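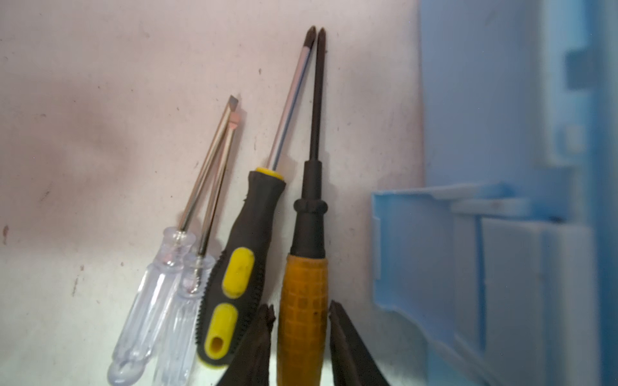
The goalkeeper would have got to it, according to the Brikel bench, if the goalkeeper had been looking at the ball and not at the linesman, and if the linesman had been looking at anything at all. The Brikel bench had a good deal to say on this subject and went on saying it in the parking lot.

18 Nov 2018

Greren Town 1, Brikel Rovers 0

It was that kind of match. Greren, who had not won at home since July, won at home. They did it with their only shot on target, a corner that was overhit, caught the wind, hung there long enough for several people to form an opinion of it, and dropped inside the far post. The corner taker ran off celebrating as if he had measured it with a ruler. His teammates took a moment to join him, possibly out of surprise.

Brikel came into the game third in the table and unbeaten on the road, a record they had built by being large and patient. They were both of those again. They had most of the ball for the first half hour and passed it sideways with real conviction. Their one clear chance fell to the center forward, all alone at the back post, who headed it down, into the ground, and over the bar, a route that took the ball nearly everywhere except the goal.

The visitors argued that Greren's corner should never have been given. The last touch, they said, came off a Greren knee. From the press table, a folding one behind a pillar, it was hard to say. The referee was closer and also seemed to find it hard to say. He looked at his assistant, his assistant looked at him, and after some polite waiting on both sides one of them pointed at the flag.

The second half was worse. Rain arrived just after the restart and most of the paying crowd of 396 moved under the main stand, which was built to seat 300. This produced the best close-quarters play of the afternoon. Those at the back missed the sending-off, when Brikel's left back collected a second yellow card for kicking the ball away. To be fair to him, it was one of the cleaner strikes of the day. It cleared the fence and was last seen heading for the canal.

Down to 10 men, Brikel naturally got better. They hit the crossbar from a free kick and had a penalty appeal turned down with a smile, and their captain won every header in the final stretch, including two in his own half that he really should have left to someone else. Greren responded by taking off both strikers and bringing on two defenders, one of whom had come along to do the warm-up. The home coach described this afterward as fresh legs.

Stoppage time ran long on account of the canal. The spare ball was flat, and the spare for that was found in the trunk of somebody's car. When the whistle did go, Greren's players sank to their knees in front of the away end, then noticed which end it was and went to the other one.

"We always thought we had that in us," the Greren coach said of the goal. Asked whether the corner routine had been worked on in training, he said they worked on a lot of things in training.

The win lifts Greren off the bottom and above Tetteh Athletic, whose own match was called off for a waterlogged field and who have therefore gone down a place without getting their socks dirty. Tetteh have a game in hand, and on current form may prefer to keep it there. Brikel stay third, though the gap to the top two has widened, and they lose the left back for the next match.

That match is the Giltwood Cup second round, in which Brikel travel to, of all places, Greren. The draw was made before kickoff and announced over the loudspeaker at halftime, to a groan that appeared to come from both sets of fans at once. The winners get $1000 and a trip to whoever comes through the other half of the bracket. The losers get to concentrate on the league.

Greren say the main stand will be open as usual. Supporters are advised to come early and bring a hat. The club would also like its ball back, and asks anyone walking along the canal to keep an eye out.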